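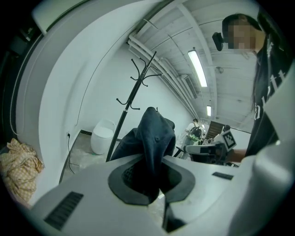
New pads and a tidier routine for the Flerkdale grippers

If you've been by the Ena room lately you know the hand-held grippers get a workout, mostly on bags, coats and whatever cloth is lying around. Well, on Monday I finally got to swap the rubber pads! The old ones had done 345 sessions and were letting go of anything slippery (my jacket hit the floor more than once).

Grikent sent us 2 sets, and fitting them took me 7 minutes a side once I found the right driver. After that I wiped down the marker cubes, checked the cables for kinks and ran the whole set of hang-it-up moves at the coat rack. We logged 97 clean grabs before lunch, our best morning so far.

I'm also changing how we do upkeep. Pads get a look every Friday, and the cubes get wiped before anybody picks up a pair, one gripper in each hand, and starts the timer.

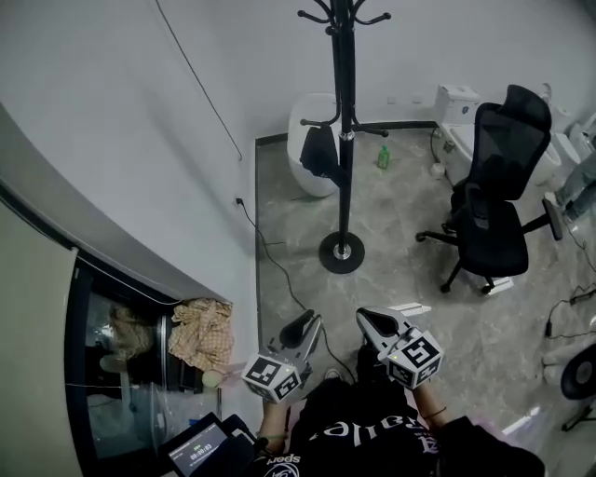 Cordeiro wrote back the same afternoon to say the pads are fine by them, but the cable clips should be next, and could we please stop using alcohol wipes on the markers. Okay, okay! Dry cloth it is, and I've put the clips on order.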